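**Room keeper wanted, part time, for the day rooms at Fosby**

Posted 22 Nov 2020, to start in March

We are looking for somebody to look after our day rooms. It's a part-time post and a paid one, and we have been calling it "room keeper" for want of a better name, so if you can think of one please bring it to the interview. I have tried to put down everything you might want to know before you apply. My colleague Leandro tells me it could have been half the length, and he may be right, but I would sooner you read too much now than found something out in your second week.

**Who we are**

Drinier runs two day rooms in the Fosby building, one on the ground floor and one upstairs. People come in to eat their sandwiches, do a crossword, wait for a bus, hold a small meeting, help a child with spellings or just sit somewhere light for an hour. It costs nothing to come in and you don't have to be a member of anything. We had 1,294 names in the visitors' book by the time we got to the last page of it, and that leaves out everyone who walked straight past it, as most of our regulars do!

The post is paid for by a grant from the Stivulia Fund, which also paid for our kettle and a good deal of paint.

**What the work is**

Mostly it is setting the rooms right. Tables and chairs wander over the course of a day. People pull two tables together for cards, or carry a chair over to sit with a friend, and by mid-afternoon you can't get a pushchair from the door to the far wall. We'd like you to go round before opening and again after closing, put things back where they live, wipe the table tops, sweep and mop, and make the place look as if someone was expecting company.

The furniture on the ground floor is a mixed family, and I'm fond of it. We have chairs with woven seats, chairs with dark seats, chairs with light wood backs and chairs with black ones, and no, they don't match, and we aren't going to make them. What we do ask is that each table gets its share and that the chairs are tucked in properly at the end of the day.

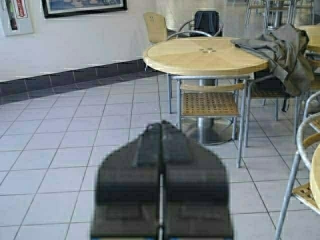

*A round table and its chairs, downstairs at Fosby.*

The woven seats want a little care. Please brush them with the soft brush, never scrub them, and have a feel along the edges now and then for anything coming loose. If you find a strand that has gone, put the chair to one side and tell Trinidad, who keeps a list and knows a man at Kang Upholstery. Nobody should be standing on those seats to change a light bulb, and that includes Leandro.

The wooden tops need only a damp cloth and a dry one after it. The metal legs and the pedestals show every fingerprint, so you'll want to go over them once a week, but we shan't be coming round with a white glove.

Then there is lost property, which is a bigger part of the job than you would think. Jackets, scarves, single gloves, reading glasses, once a whole birthday cake in its tin. Our rule is that a thing left on a chair stays where it is until closing, as nine times in ten its owner comes back for it. After closing it gets a label with the day and the table written on, and goes in the cupboard under the stairs. We keep everything for six weeks. You would be the person who answers the telephone when somebody rings up in a state about a cardigan, and a kind voice is worth a great deal there.

**The floors**

I should be plain about these, as they are the heaviest part of the work. The downstairs room is tiled right through in large pale squares, and pale squares show everything that comes in on a wet boot. You'll have a flat mop, a bucket on wheels and a proper wringer. In winter it is a daily job; in a dry summer you can let it go a day. The grout gets a going over with a stiff brush at the end of each month, a strip at a time, and we don't expect the whole floor in one go.

Round the bottom of the wall there are two rows of dark blue tiles, and they are the part that gets forgotten. Dust sits along the top of them, and mop water dries on them in streaks if they aren't wiped. The last person in the post used to do them with an old tea towel, listening to the cricket, and I never saw them look better.
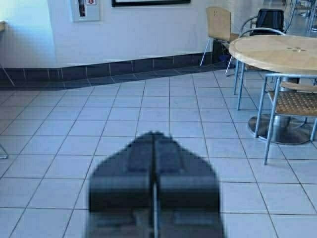

Above the tiles it is all white wall, and white wall marks. There's a tin of the right paint in the cupboard and you are welcome to touch up the scuffs as you find them, or to leave them for Leandro, who likes doing it. Any pictures that get knocked should be put straight. Please keep furniture well back from the safety equipment and the signs, and away from both doors. We will show you where everything is on your first morning and walk the way out with you.

**Hours and pay**

The post is for twenty hours a week, split between an early stint and a late one, and the pay is £200 a week. There is a gap of several hours in the middle, which suits some people beautifully and others not at all, so do think about that before you apply. We'd be glad to talk about sharing the job between two people if you have a friend or a sister who fancies the other half. Paid holiday is included, and we close altogether between Christmas and New Year.

The first six weeks are a settling-in time for both sides. Trinidad will work alongside you for the first of those and will be at the end of the telephone after that.

**Who we're hoping for**

You don't need a certificate or any experience of this sort of work, though if you have cleaned or kept a room for a living we would love to hear about it. We want somebody steady, who turns up when they say they will and who notices a wobbly table before a cup of tea goes over. You'll be lifting chairs, pushing a full bucket and bending a fair bit. If some of that is hard for you but the rest appeals, please write to us anyway and say so, and we will see what can be rearranged.

You should be comfortable having people about. The early stint is quiet, but the late one overlaps with the last of the visitors, and they will want to talk to you. Some of them have had no other conversation that day. We count ten minutes chatting over a half-wiped table as part of the job, and you'll never be asked to make up the time.

**How to apply**

There is no form. Write us a letter, or an email if that's easier, telling us a bit about yourself and about a room you've been fond of, wherever it was - a kitchen, a waiting room, your gran's front parlour. One page is plenty. Please add the name of one person who knows you and doesn't mind being rung up.

Letters should be addressed to Trinidad Peñalver at Drinier, and can be left in the box inside the front door at Fosby. If you would like to see the rooms first, ask for Leandro Manzano when you come in and he'll take you round both floors. He will also offer you a biscuit, and you may say no to the biscuit without it counting against you.

We'll answer every letter, and everybody we would like to meet will be asked in for a cup of tea and a chat at one of the tables. Travel to the interview will be paid back on the day, so please keep your bus ticket.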